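Hand-held gripper: jaw lets go of slippery fabric halfway through a fold

Posted in Workshop Builds > Grippers and Linkages

Youssra Salem
11th May

I have built a parallel-jaw gripper, worked by hand for now, that will later go on a small arm. The frame is printed and the pads are glued to the fingertips. It holds cotton without trouble. On a quilted jacket it grips, lifts a little and then lets the cloth slide out.
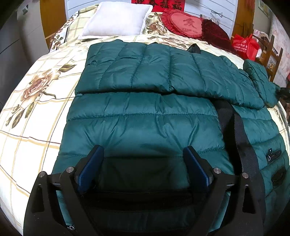
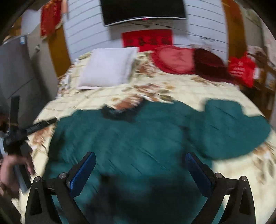 How do I work out whether the pads or the linkage are at fault?

Nesma Ashour

Start by separating the two. Close the jaws on a strip of card and pull it out with a luggage scale, then repeat with a strip of the slippery cloth. If the card holds and the cloth doesn't, the pad surface is the problem. If both come out easily, look at the pivots. Play at each pin adds up along the linkage, and the fingertips splay at the moment you need the force. Mine had this fault until I reamed the holes and fitted 4 mm shoulder screws. Check as well that the pads meet flat - a toe-in of 2 degrees at the tip is fine, but toe-out will drop thin cloth every time.

Wevley

Softer pads. Worked for me.

Kikuchi

Agree with Nesma on the card test. One addition: pinch a fold and not a single layer. Quilted shells slide over their own filling, so the outer layer creeps even when the pad has not moved against it. Take hold at a seam where the layers are stitched together.

If you change the pads, wipe the fingertips with alcohol before gluing and leave them overnight. I skipped that in April and lost a pad inside a week.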